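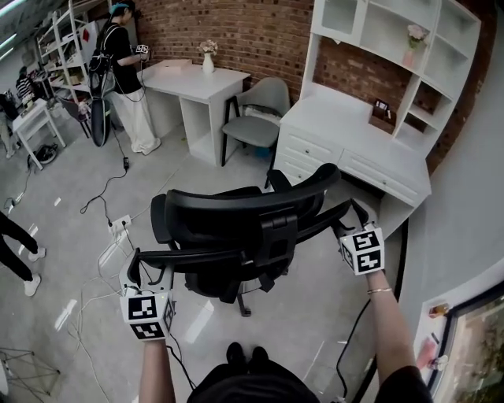

工单标题：Amissah 网椅，推着走会往左跑，头枕还往下掉
产品：Amissah 带头枕办公椅（黑色网布）
购买渠道：Bornden 网店，Stamorgate 自提
状态：处理中，头枕部分已解决
提交日期：2025年7月7日

你们好！先说明一下，我不是来吵着要退货的，椅子坐着挺舒服，我就是想把两个毛病弄明白，顺便把我试过的都写下来，省得你们再让我从头试一遍（上次买柜子的时候就是这样，来来回回六封邮件，最后发现是说明书第二页写错了）。

毛病一：推着走的时候总往左偏。我们这间屋子是浅灰色的硬地面，没铺地毯，按说是最好推的地方了。别的椅子一推就直直地滑出去，这把呢，推出去不到一米就开始拐，像超市里那种永远轮不到好的购物车。坐在上面往后退也一样，退着退着人就斜过来了。

毛病二：头枕自己往下掉。早上调到合适的高度，坐到下午就低了一截，顶在脖子后面，特别别扭。四月份刚装好的时候没有这个问题，是后来慢慢开始的，最近越来越明显，现在往后一靠就能感觉到它在动。

已经试过的：

1. 把轮子都拨了一遍，缠着的头发和线头清掉了，清出来一小团，看着挺恶心的。清完好一点点，还是偏。

2. 换了个地方推，沿着红砖墙那边推了几趟，又往书桌这边推回来，两个方向都往左。所以我觉得不是地不平。

3. 头枕那边用手拧紧过一次，撑了一天。

4. 把椅子的螺丝都紧了一遍，扶手下面有一颗明显松了，紧上以后扶手不晃了（这个算意外收获，本来没打算报），不过跟跑偏没关系。

5. 给轮子插杆喷了点润滑，Stusum 那个牌子的小罐子。现在转起来不吱吱叫了，偏还是照样偏。

再补充一句用法，免得你们问：这把椅子是大家轮着坐的，高个子矮个子都有，所以头枕一天要被调好几回。坐的人最重也没到说明书上写的上限，这点我问过了。椅子没摔过，也没站上去换过灯泡，至少没有人承认过。

麻烦看看是寄轮子还是寄头枕，还是两个都寄，谢谢啦！
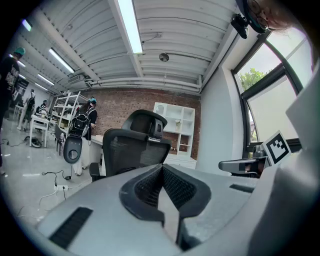 Ayuba Abugri：
您好，谢谢您写得这么详细，我这边少问了好多问题。两个情况分开说。跑偏多半是其中一只脚轮没有插到底，或者插杆的卡圈变形了，轮子会比别的矮一点或高一点。请把椅子翻倒，逐个往外拔一下，再用力按回去，听到“咔”一声才算到位。头枕下滑请先不要拆支架，调节的旋钮有两段手感，第一段停住的时候还没有锁死，要再往里转一点。另外请告诉我购买时订单确认信里的批次，早期有一批旋钮里的垫圈偏薄。如果方便，每只轮子单独转一下，告诉我哪一只停得最快。

我的回复：

批次我找到了，确认信里写的是14，不知道是不是你说的早期那批，你看一下。

轮子的事我得老实交代：我之前说“都拨了一遍”，真的就是拨了一遍，没有一个一个拔出来过。按你说的做了。做法是先把椅背往后放，再把底座抬起来，一个人弄这椅子有点费劲（下次说明书上写一句“请找人帮忙”吧，真的），靠背又大，不知道该抓哪儿，抓扶手它会转，抓网布我又怕扯坏。最后抓的是靠背的边框，这样比较稳。

结果：有四只拔得很费力，拔出来按回去都有“咔”的一声。剩下那只，手指一勾就出来了！插回去也没声音，软绵绵的。我在它旁边的脚上贴了一小条纸胶带做记号，免得转来转去找不到是哪只。

我又把这只跟旁边一只对调了一下，想看看问题是跟着轮子走还是跟着插孔走。对调之后，松的还是原来那只轮子，插孔换了好轮子就很紧。所以应该是轮子的卡圈坏了，底座没事。这个我还挺得意的，请记在工单里。

单独转的那个测试也做了，就是松的那只停得最快，转两下就没劲了，别的能转好一会儿。

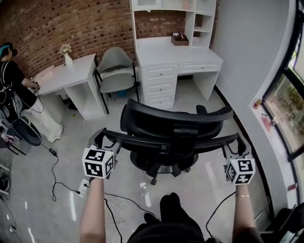 Amissah 网椅，扶手和五星脚，后面是带格子的白书桌。

然后我去量了一下插杆，手边只有一把塑料尺，量出来长50毫米，五只都一样，所以不是给我发错了型号。卡圈的直径我没法量准，就不写数字了，写了你们也不敢信。

顺便问一句，你们有没有那种软一点的轮子？硬地面上这种推起来声音有点响，有人打电话的时候我都不好意思挪椅子。要是换的时候能一起换成软的，差价我补就行。网店里我看到一款写着“静音”，可是没写适不适合 Amissah，评论里也有人问，没人回答。

再说头枕。两段手感这个我照着试了，第一遍完全没体会出来，我还以为你说的是别的型号。第二遍慢慢转，确实有个地方会停一下，再用点力能过去，过去之后就紧得多了。我之前一直拧到第一段就松手了，难怪撑一天就掉。这个说明书上只画了一个箭头，写着“顺时针锁紧”，你们真的可以加一行字。

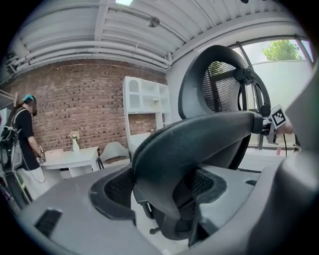
头枕这部分我想多写几句，给以后搜到这个工单的人看。网上很多人说要把整个支架拆下来加垫片，我差点就照做了，还好先问了你们。先试旋钮，旋钮试过不行再说拆的事。它在头枕支架的侧面，圆的，从椅子背后看是在右手边，就装在黑色支架上，不留意真的会看漏，我们这儿有个同事用了一个多月都不知道那里能拧。坐着的时候反手去够也够得到，就是使不上劲，第二段根本转不过去，所以最好站到椅子后面来拧，一只手托着头枕，另一只手转。托的那只手不要托在网面中间，托外面那圈粗边框。

拧好之后我做了个很不科学的测试：坐上去往后靠，起来，再坐，再靠，一共60次，中间歇了一回喝水。头枕没掉。又让高个子的同事来坐了一个下午，也没掉。所以头枕这一条可以先关掉，垫圈要是本来就有多的，顺手塞在包裹里给我一个备着也行，没有就算了。

Ayuba Abugri：
太好了，60次比我们自己要求的还认真。头枕一项我先标为已解决。批次14不在垫圈偏薄的范围里，不过我还是会放一个备用的进去。脚轮判断是对的，卡圈失效，属于保修范围，不收费。软轮有适合 Amissah 的，插杆尺寸一样，但是建议整套一起换，软硬混着用高度会不一样，椅子又要跑偏。请确认您要哪一种：只补一只原装硬轮，还是补差价换整套软轮。

我的回复：

整套软轮！差价直接从下单的账户扣就好，还是在 Stamorgate 自提，我下班顺路。

旧的四只好轮子要不要退给你们？不退的话我就留着了，角落里还有一把椅子的轮子也快不行了，不是你们家的，我想拿去试试能不能插进去（不能插我也不会来开工单，放心）。

在新轮子到之前，那只松的我先用两圈纸胶带裹住插杆顶着用，目前推起来还是有点往左，但没有那么夸张了，抬椅子的时候也没再掉下来。要是这样会把底座的插孔弄坏，请赶紧告诉我，我马上拆掉。

Ayuba Abugri：
旧轮子不用退。胶带临时用没关系，装新轮子之前请把插孔里残留的胶擦干净。到货后您会收到取件短信，工单我先留着不关，等您装好推一推再告诉我。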